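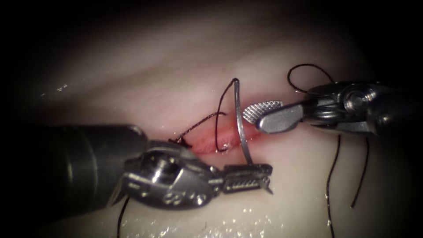
Fouzia Lashari 님이 지난 글에 댓글로 물어보셨어요. 손으로도 매듭을 제대로 못 묶는 공대생이 로봇 집게 두 개로 봉합을 하려면 대체 뭐부터 연습해야 하냐고, 동아리에 들어온 첫 주부터 바늘만 떨어뜨리고 있다고요.

아, 너무 제 얘기라서 읽다가 혼자 웃었어요ㅋㅋ 저도 4월에 수술로봇 동아리에 들어와서 한동안 바늘만 줍다가 집에 갔거든요. 답글로 쓰다 보니 너무 길어져서 아예 글로 정리합니다. 우리 동아리(Gullis)에서 신입들이랑 하는 순서 그대로예요. 의학 지식은 없어도 되고, 연습용 패드에 실 달린 바늘, 그리고 조종할 팔 두 개만 있으면 됩니다.

준비하기

먼저 의자 높이부터 맞추세요. 진짜로요! 팔꿈치가 떠 있으면 10분도 안 돼서 어깨가 올라가고, 어깨가 올라가면 집게 끝이 떨려요. 팔걸이에 팔꿈치를 완전히 내려놓고 손목만 움직여도 양쪽 집게가 패드 가운데에서 만날 수 있어야 합니다.

그다음은 동작 배율이에요. 우리는 조종 프로그램으로 Visurar를 쓰는데, 처음 켜면 배율이 꽤 민감하게 잡혀 있어요. 손을 크게 움직여도 집게는 조금만 움직이게 낮춰 두고 시작하세요. 답답하죠, 압니다. 그래도 첫 달은 그 상태로 가는 게 좋아요. (저는 답답하다고 둘째 날에 올렸다가 패드를 찢어먹었어요.)

실은 12센티미터로 자릅니다. 길면 넉넉해서 좋을 것 같지만 당기는 동안 화면 밖으로 계속 나가고, 자기들끼리 엉켜요. 너무 짧으면 매듭 지을 때 꼬리가 안 남고요. 여러 번 잘라 보고 나서 우리끼리 정착한 길이예요.

1단계. 바늘 잡기

바늘은 뾰족한 끝과 실 달린 끝 사이, 실 쪽에 조금 더 가까운 데를 잡습니다. 집게랑 바늘이 직각에 가깝게 만나야 하고요. 비스듬히 잡으면 패드에 닿는 순간 핑 돌아가 버려요. 한 번에 잘 안 잡히면 반대쪽 집게로 살짝 받쳐 주고 고쳐 잡으세요. 고쳐 잡는 걸 귀찮아하면 뒤에서 두 배로 고생합니다...

이 단계만 따로 연습하세요. 왼쪽으로 잡아서 오른쪽으로 넘기고, 다시 왼쪽으로 넘기고. 이걸 40번 합니다. 지루하니까 음악 틀어 놓고 하세요. 받는 쪽이 완전히 물기 전에 주는 쪽을 열면 떨어집니다. 둘 다 문 상태에서 속으로 하나, 둘 세고 여세요.

2단계. 찌르고 빼기

바늘은 휘어 있으니까 손목도 휘어진 대로 돌려야 해요. 앞으로 미는 게 제일 흔한 실수예요. 밀면 구멍이 벌어지고 패드가 딸려 올라옵니다. 끝을 패드에 수직으로 세우고, 문손잡이 돌리듯이 손목을 돌리세요. 건너편으로 끝이 나오면 반대쪽 집게로 그 끝 바로 뒤를 잡고, 역시 돌리면서 뺍니다.

상처 양쪽에서 찌르는 거리도 같아야 해요. 한쪽은 가깝고 한쪽은 멀면 묶었을 때 가장자리가 겹쳐요. 처음엔 패드에 점을 찍어 두고 하셔도 됩니다. Jingyi Jia는 지금도 점 찍고 하는데 우리 중에 제일 예쁘게 꿰매요.

3단계. 실 당기기

조종기에 힘 느낌이 안 오는 장비라면 여기서부터 눈으로 힘을 봐야 해요. 저는 이게 제일 신기했어요. 실이 느슨할 때는 구불구불하다가 펴지고, 조금 더 당기면 실이 들어간 자리가 살짝 솟아요. 솟기 시작하면 멈추세요! 거기서 더 당기면 패드가 찢어지거나 실이 끊어집니다.

한 번에 쭉 당기지 말고 양쪽 집게로 번갈아 가며 당기세요. 왼쪽으로 조금 당기고, 오른쪽으로 패드 가까운 데를 다시 잡고, 또 조금. 줄다리기할 때 손 바꿔 잡는 느낌이에요.

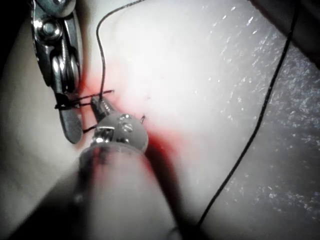 꼬리는 2센티미터만 남깁니다. 욕심내서 길게 남기면 다음 단계에서 고리를 통과시킬 때 꼬리가 끝까지 안 따라와서 매듭이 안 되고 리본이 돼요. (신입들 첫 매듭은 거의 다 리본입니다. 귀여워요.)

4단계. 매듭 짓기

긴 쪽 실을 한 집게로 잡고, 다른 집게는 입을 다문 채로 상처 위에 가만히 둡니다. 그리고 실을 그 집게에 감으세요. 집게를 돌려서 실을 감으려고 하면 손목이 꺾여서 금방 막혀요. 가만있는 쪽, 움직이는 쪽을 확실히 나누면 훨씬 쉬워집니다.

첫 매듭은 두 바퀴, 그다음은 반대 방향으로 한 바퀴, 다시 처음 방향으로 한 바퀴. 감은 다음에는 실이 흘러내리지 않게 집게를 꼬리 쪽으로 천천히 가져가서 꼬리 끝을 물고, 양손을 반대로 벌립니다. 벌릴 때 높이를 패드랑 나란히 유지하세요. 위로 들어 올리면서 조이면 매듭이 공중에서 잠겨요.

자주 망하는 지점

집게가 실을 문 게 아니라 실이 집게에 걸린 경우가 있어요. 화면에서는 똑같아 보이는데 벌려 보면 안 떨어집니다. 이럴 때 털지 마세요. 반대쪽 집게로 걸린 실을 잡고, 감긴 방향 거꾸로 한 바퀴씩 풀면 됩니다.

화면에서 깊이가 헷갈리면 집게 끝으로 패드를 아주 살짝 건드려 보세요. 표면이 움푹 들어가면 닿은 거니까 거기를 기준으로 잡으면 돼요.

그리고 기록! 우리는 연습이 끝나면 걸린 시간이랑 떨어뜨린 횟수를 공책에 적어요. 시간만 적으면 다들 급해져서 매듭이 엉망이 되더라고요. Estíbaliz Lozano가 떨어뜨린 횟수도 같이 적자고 한 뒤로 분위기가 많이 차분해졌어요.

Fouzia 님, 첫 주면 매듭은 아직 잊으시고 1단계만 하세요. 바늘 넘기기가 편해지면 나머지는 생각보다 빨리 붙어요. 실 고르는 법이랑 패드 오래 쓰는 법은 다음 글에 따로 쓸게요. 궁금한 거 있으면 댓글 남겨 주세요, 일요일 저녁에 몰아서 답합니다!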